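Projects > Laltitz > Gallery

2 min read

We use cookies to keep this site running. Accept / Manage

Laundry month at our place! Kamlesh Grewal and I are working out what to buy for the second setup, and I promised a gallery before we spend anything. The wish list so far is spare gripper fingers (8 would be lovely), longer cables and a wrist camera at $278. Nisha Pal wants the $378 one, and we argued over it all Wednesday.
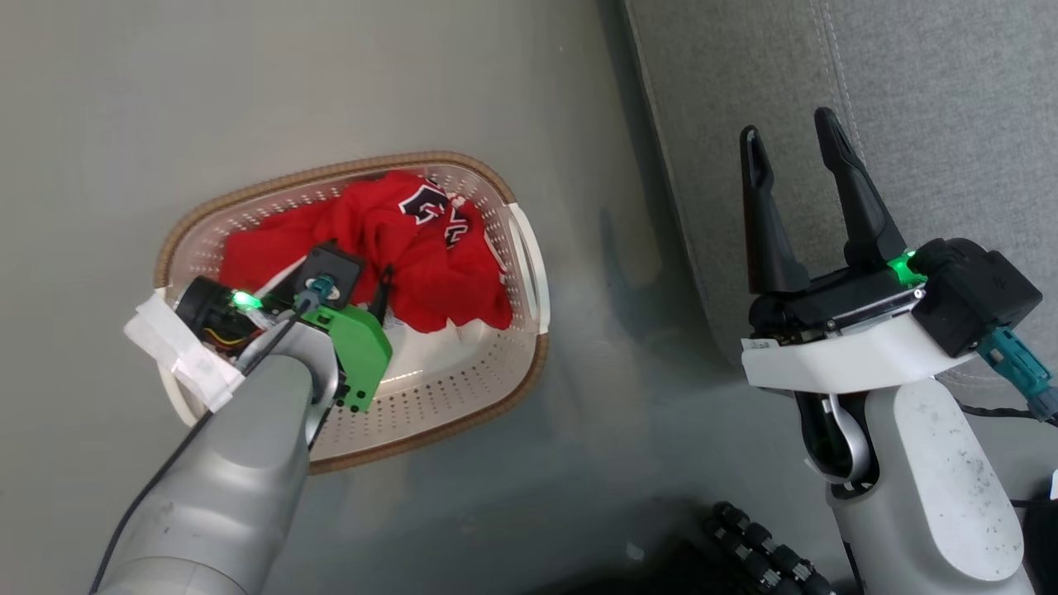 Cables come first whatever happens, so I'm putting $200 aside for those and leaving the camera question until October.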